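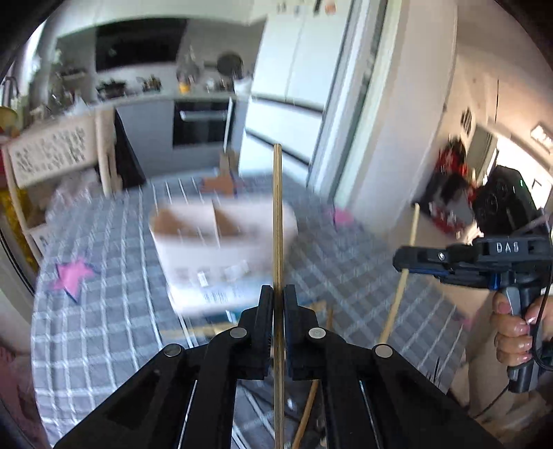
Atcombe's winter craft fair is coming back, and it's getting bigger

After three years away, the Atcombe Winter Craft Fair returns to the Lyons Hall this November, and the list of makers is longer than it has ever been. There will be 50 stalls across the main hall and the old reading room, with workshops upstairs from mid-morning until the lights go off at five.

The fair stopped when the hall closed for its new roof, and for a while it looked as if it might not come back at all. Then last spring Corinne Pennington, who ran a felt stall at the very first one, put a card up in the post office window asking if anyone fancied having another go. Her phone hardly stopped for a week!

"I thought I'd get a couple of calls, probably from people wanting to know what happened to the cake stall," she said. "Instead I had potters, weavers, a man who makes fishing floats, two sisters who bind books. People I'd never met, living a few streets away and making the most beautiful things in their back bedrooms."

The cake stall, for anyone else wondering, will be by the main doors as before.

Much of the interest so far has been in the workshops. There are 306 places over the day and bookings opened last month, with the beginners' basket sessions filling first. Ritu Pandey is teaching those, using willow grown on the wet ground below the allotments, and she has already added an extra session at the end of the afternoon. Everyone goes home with a small round basket, however wonky. Her own first one still holds clothes pegs and leans badly to the left, and she plans to bring it along to cheer people up.

Mei Villanueva is coming over with her table loom and a suitcase full of odds and ends of wool, and will be weaving all day at the foot of the stairs. Visitors can sit down and add a few rows to a long community strip, which will hang in the library after Christmas. She did the same at a school fair in the summer, and one boy came back to the loom so many times that his grandmother went off and did her shopping without him. The pattern is whatever the next person feels like, so expect some bold stripes.

Upstairs there's paper marbling, block printing, simple book repair (bring a battered paperback and see what can be done for it) and a darning table for jumpers and socks. Lurdes Gouveia will be at the darning table in the morning and says she especially loves a really big hole. She learnt from her aunt, who darned in bright red on everything, grey school socks included, and there will be plenty of red on offer for anyone who wants their mends to show.

Down in the main hall the range is lovely. Rindevance, the small pottery on the mill road, is bringing its speckled mugs and a tray of seconds at pocket-money prices. Firkoron will have hand-cut stamps and cards, including a new set of Atcombe views with the clock tower, the footbridge and the duck pond in its frozen state. There's honey, beeswax wraps, turned bowls, enamel brooches, knitted hats in every size from newborn to enormous, and a stall selling nothing but buttons. The button stall alone is worth the walk up the hill.

A word on parking, which was the one sore point last time. The hall's own car park is being kept for blue badge holders and for stallholders unloading before nine. Everyone else is asked to use the school playing field side, where the gate will be open from half past eight, or to come on the number 2 bus, which stops right outside. The path from the field has been relaid and is fine for buggies and wheelchairs. There's now a lift to the upper floor as well, so the workshops are open to far more people than they used to be.

Entry is free. Workshop places range from nothing at all for the weaving strip to a modest charge where there are materials to cover, and children under 12 need a grown-up with them for anything involving blades or needles. Soup and rolls will be served from noon in the side room, with a vegan pot and a not-vegan pot, and the band from the upper school is playing carols at three.

Any money left over goes towards a set of folding worktables for the hall, so that evening classes can start up again in the new year. Anika Whitlock, who looks after the hall bookings, already has a waiting list for pottery and another for upholstery. She has also had 200 small potted hyacinths promised by a local grower, and they'll be given out at the door to the first families through.

Workshop places can be booked at the library desk or by ringing the hall in the mornings. Stall spaces are all taken, but makers who would like to be called if someone drops out can leave their name with Corinne at the post office. Doors open at ten.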